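Store notebook — seed potato storage trial, Warwood

January 4, 2025

Went through both bays this morning. Outside air below freezing overnight, so the intake louvers stayed shut and we ran on recirculation. Bay A at 38 F at the top of the pile and 39 at the floor duct. Bay B is still a degree warmer on the north wall, same as it was in November. I moved two of the probes down a foot to see if it is the wall or the probe.

Crates on hand: 161 in Bay A, fewer in Bay B after the grading. The Daltis lot went in late and had more skinned tubers than I like, but the skins have set and there is no smell. The Pirau lot is cleaner. Pulled 16 crates from the lower rows, split between the two lots, and tipped them out on the grading table.

Results from the tipping:
Daltis — soft rot in two crates, both against the duct. Some silver scurf, light.
Pirau — no rot. Sprouts just showing at the eyes on the top layer of one crate.
Sample weight before tipping, all crates together: 1194 lb.

The two bad crates went out to the compost pad and the neighbors on either side were picked over by hand. I want to look at that duct again in a week. If more turns up there, the row gets pulled forward and the slot left open. 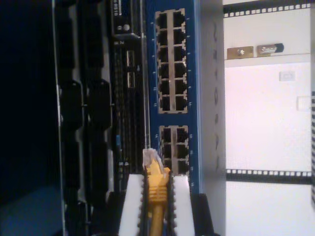 Ports on the blue panel, yellow cable in the gripper.

Humidity is the thing still bothering me. The Savolainen sheet we work from asks for 95 percent and Bay A has been sitting at 91. The pan under the fan was low again — filled it and marked the level with tape. Bay B reads 94 but there was condensation on the ceiling boards near the door, so I don't fully trust it. Wiped the boards down. Whoever is in next, check whether they have beaded up again before opening the door wide.

Fan times: changed from 15 minutes in the hour to 18. Left the thermostat alone. Please don't change both in the same week or we won't be able to tell which one did it.

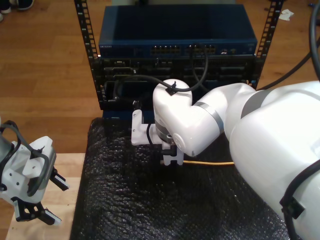 White arm at the rack, yellow cable below the forearm.

Weight loss since loading, from the tagged sacks: Daltis 4.1 percent, Pirau 3.2. The Daltis figure is high, though part of that will be the late loading and the skinning. One tag was unreadable and I left that sack out of the average. New tags should be written in pencil. The marker runs.

Cut tubers from each lot and left the halves on the bench for the dark-center check. Nothing in either so far. Second look tomorrow.
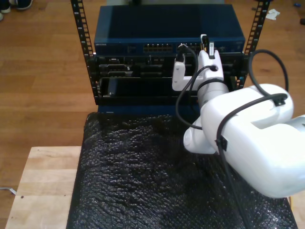 NETGEAR switch at the top of the open rack, black cable plugged in.

To do:
Order two more floor probes
Patch the gap under the Bay B door, rubber strip is in the shed
Weigh the tagged sacks again at the end of the month
Start warming the Pirau sample crate for the sprouting test, 60 F, in the dark
Ask the grower if the Daltis field was irrigated close to lifting

Grading table hosed and disinfected. Louvers still shut when I left, fans on the new timing.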